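3.2 Collecting the demonstrations

We had supposed, when we began the Elska work, that the robot would be the slow learner in the room. By the end of the first week it was plain that the people were learning at least as much, and a good part of this section is given over to what they learned, as we think other groups may find it useful and we could find very little of it written down when we needed it.

All the demonstrations were given at the Clarnton bench. The operator sits with one hand on each of two small leader arms, and the two white working arms copy whatever the leader arms do. There is no feeling of force coming back to the hand. An operator who squeezes too hard finds out only by looking, and so the views on the screens matter a great deal. Our operators had a fixed view of the workspace and a close view from the wrist, and they were free to look at either or, as most of them came to do, to let their eyes wander between the two as a driver's do between the road and the mirror.

The table itself was kept deliberately busy. A patterned cloth covers it, leaves and flowers and all, and toy blocks are left lying about. Earlier trials at Burnby had been run on a bare grey board, and the policies trained there were rather easily upset by anything as homely as a tablecloth. We wanted a surface closer to the kind a person might really ask a robot to tidy. Figure 4 gives three views of the work at hand, and we refer to them through the rest of the section.

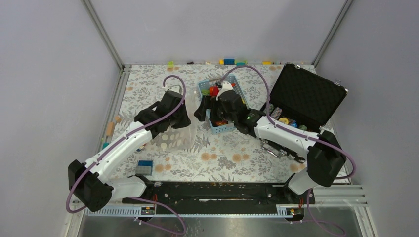

Photograph: Elska project, Clarnton bench. Reproduced with permission.

Figure 4a. Both arms at work. The left gripper is lowered over a clear plastic container while the right reaches down into the basket of small toys.

Working with two arms at once was the first real hurdle. Nearly every newcomer would move one arm, stop, and then move the other, much as one pats the head and only then remembers to rub the stomach. Demonstrations given in this way are perfectly good to look at, but they teach the policy that one arm ought always to be resting, and it takes the lesson to heart. We asked operators to keep both hands gently on the leader arms throughout, even when one of them had little to do. Godfrey Temba, who trained most of the newcomers, went a little further and had them practise with both arms in the air for a few minutes before anything on the table was touched. We have no figures for the effect of this, but the operators liked it, and we kept it in.

Reaching into a basket is also harder by remote control than it sounds. Once the gripper is down among the toys it hides the very thing it is meant to pick up, and the fixed view is then of little help. Operators who did well tended to settle on a toy before going in – they could tell you which one, if you asked – and to come straight back up if the first grasp missed. Those who stayed down and felt about for it gave us long, muddled recordings. We came to call this rummaging, and the word found its way into the labels.

The Geum task, named after the flower that happened to be growing outside the window when Alina Vasiliu drew up the list, concerns soft, see-through bags with things in them. It was put in at a late stage and proved to be the task from which we learned most.

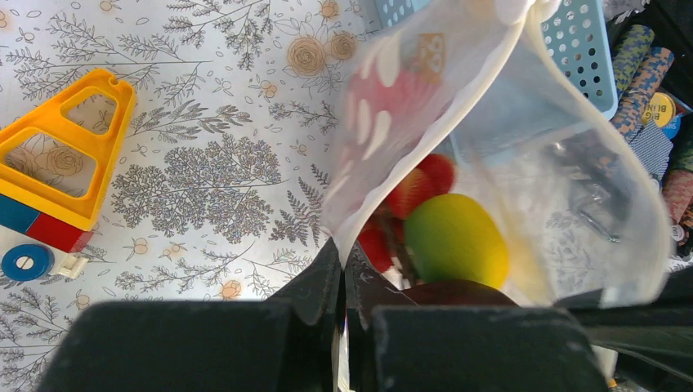

Irina Ciobanu, lead operator and second author

Figure 4b. View from the wrist during the bag task. The film is pinched between the two fingers, with red fruits and a yellow-green one visible through the plastic.

A bag of this kind is awkward for people and policies alike. The film is clear enough to see through and shiny enough to throw the light back, as Figure 4b shows along the folds, and it is often quite hard to judge from the wrist view alone where the plastic ends and the table begins. In her own demonstrations the second author would bring the fingers in low, close them a little, and wait for the film to wrinkle before closing them the rest of the way. The wrinkle told her that she had hold of something. We first took the short wait for hesitation and had it trimmed out of the recordings, and the policy trained on the trimmed set grasped at empty air rather often. When the waits were put back the trouble eased considerably. We mention this with some embarrassment, and in the hope of sparing somebody else a fortnight.

Where the contents of a bag came to rest outside it, operators were asked to carry on from wherever things lay, and the table was left alone between attempts. Sânziana Chiriac had argued for this from the start. A policy that has only ever been shown tidy beginnings has no notion of what to do about a pear sitting in front of its finger.

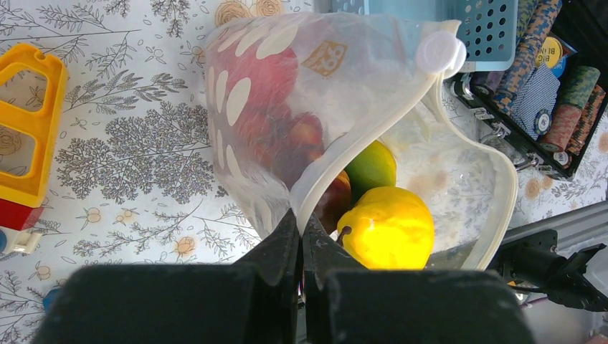 Elska Working Papers, Issue 180, p. 100

Figure 4c. The open mouth of the bag faces the gripper, with fruit lying at and beyond the opening.

Starting points such as the one in Figure 4c were kept in the set on the same footing as the neater ones. They are slower to demonstrate and they tire the operator, and we would suggest shorter sittings when a good many of them are planned. Our own sittings ended whenever the operator wished, and no reason had to be given.

In all we recorded 4,000 demonstrations, of which 2,693 were kept for training. Each was watched through by someone other than the person who had given it. A recording was set aside if an arm had struck the wall of the enclosure, if one of the views had dropped out, or if the watcher could not say what the operator had been trying to do. The last of these was much the commonest, and it led to more friendly argument than the other two put together. Sânziana Nedelcu kept a note of the disputed cases, and we return to them in Section 5, where the labels used for rummaging and for waiting are also set out in full.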